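Workshop > Build Nights > Handouts > Session notes: hand-held gripper

Search this section Go

Clallora shared workshop
Hand-held gripper build, notes for the second half of the course

These go with the talk. If you missed the talk, read them anyway, and then get somebody to show you the squeeze test in person. It doesn't come across on paper.

Where we are

Bodies printed. Pads cut. Most people have a camera seated and a cable coming out of the back. A few of you have a cable coming out of the front, see "Cable run" below.

Reminder of the plan: build the hand tool first, get it behaving in a human hand, then put the same fingers and the same camera on the arm. The arm is the Pelkonen, on the back shelf, do not power it up alone. Nobody needs the Pelkonen until the tool passes both tests.

Why hand-held first

- faults show up in your palm before they show up in a motor
- cheap to reprint
- the camera sees the same view in both cases, IF the mount spacing is kept. Keep the spacing. Write it on the body in marker if you have to.

Motor side people keep asking can they skip ahead. No.

Parts, short version

Body, two halves. Trigger and linkage. Pads, one pair. Camera and lens. Cable, connectors, strip of tape. Screws from the Dridwood tub (the one with the lid taped on, the other Dridwood tub is metric leftovers and half of them are stripped).

Print settings are on the shared drive. Layer height matters less than you think, wall count matters more. Thin walls flex when you squeeze and then your fingers don't close square. If you can bend the body with two thumbs, reprint it.

Cable run

Every build so far has had its problem here. Order of work:

1. Dry fit the camera, no screws.
2. Feed the cable through the opening in the body, connector end first.
3. Leave slack at the joint. A loop you can get a pencil through.
4. Close the trigger all the way and look in the opening. Anything moving that shouldn't be?
5. Tape, then screws.

Don't do 5 before 4. Ezequiel Alvarado did 5 before 4 in August and cut through his cable on the first squeeze, and he has kindly let me tell everyone.

Keep the connectors where you can reach them. You will be opening this up again. Glue in the opening is banned after last term, no exceptions, not even "just a dab".

What the camera should see

Wide lens, so the view is a circle with straight things bending near the rim. Fine. Expected. You want part of the tool in the bottom of the picture and as much room as you can get in the top. The tool has to be in there because later on the software uses it as a fixed reference: if the body shifts between recordings, the mount is loose.

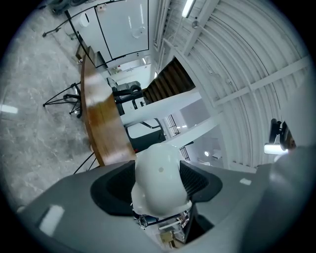 Page last changed: August, by E. Alvarado (typo fixes, cable section)

Check your own against this one. Gray body along the bottom, black mesh pads left and right of the white dome, and the cables showing through the opening under it. Look at how far the tabletop curves, a long straight table is a good thing to aim at when you're setting up. Same with the stairs and the railing. If your own straight edges bend a lot on one side and hardly at all on the other, the lens is probably not seated flat. Take it out, blow the crumbs off the seat, try agian.

Also look at the bright spots. There's a streak along the table and a white patch on the gray housing. Glossy parts throw light back at the lens and a patch like that can wander when you turn your wrist. Matte spray on the housing helps. So does a scrap of dull black tape. Do not spray near the lens!! Cover it, then spray, then wait, then uncover.

Ceiling tube is the other thing. Point straight up at it and the exposure drops and everything else goes dark. When recording, hold the tool level-ish and come in from the side.

Exposure

Lock it. Auto exposure pumps up and down every time you pass a light. Menu is buried, second page, bottom. Lock white balance too while you're in there. If your camera forgets the setting when unplugged (some do) put a note on the cable.

Squeeze test

Close and open, full travel, at an easy pace, camera recording. Then play it back and watch the opening and not the fingers. You're looking for:

- wires that drag
- a connector creeping out
- the body edge jumping at the end of travel
- picture dropping out, even for one frame

Pass = 52 clean squeezes in one recording. Why 52, it was a deck of cards, we were turning one over each time so people wouldn't lose count. Still works. Bring cards.

If you get a fault, fix it and start the deck over. No half decks.

Pick test

Killer is the foam block. It's called that becuase of what it does to beginners: soft corners, slides out sideways if the pads aren't parallel. Pick up Killer from the mark, put it down on the other mark, ten in a row. Use the marks.

Slides out toward you: pads toe in, shim the back.
Slides out away from you: opposite.
Twists: one pad higher than the other. Loosen, press both flat on a table, retighten.
Leaves bits of foam behind: too much squeeze, back off the trigger stop.

Pads wear. When the mesh goes shiny swap both, never just one.

Recordings

Name the folder with your initials and the build letter. No spaces. Don't trim anything, bad takes are useful, put "bad" in the name and leave it. The August batch came to 3,021 short clips once everything was copied over and a good chunk had no name on them at all, which meant an evening of looking at other people's sleeves trying to work out whose was whose.

Copy to the drive before you leave. Check it copied. Then wipe the card.

Moving to the arm

Next session, only for tools that have passed both tests. Bring:
- the tool, with cable
- your mount spacing, measured, in millimeters
- spare pads
- your own hex keys if you have them, ours walk

Read the stop button page before you come. The Pelkonen moves faster than it looks and it does not know where your hand is. Sleeves up, hair back, one person on the button the whole time, and that person isn't also on the laptop.

Homework (light)

Redraw your cable path from memory, then open the body and see how wrong you were. Fix the drawing. Bring it.

Reprints: queue sheet is by the printer, one body per person per night, overnight slots go fast so put your name down early.

Questions go in the comments under this page, I read them before each session.

14 comments 6 shares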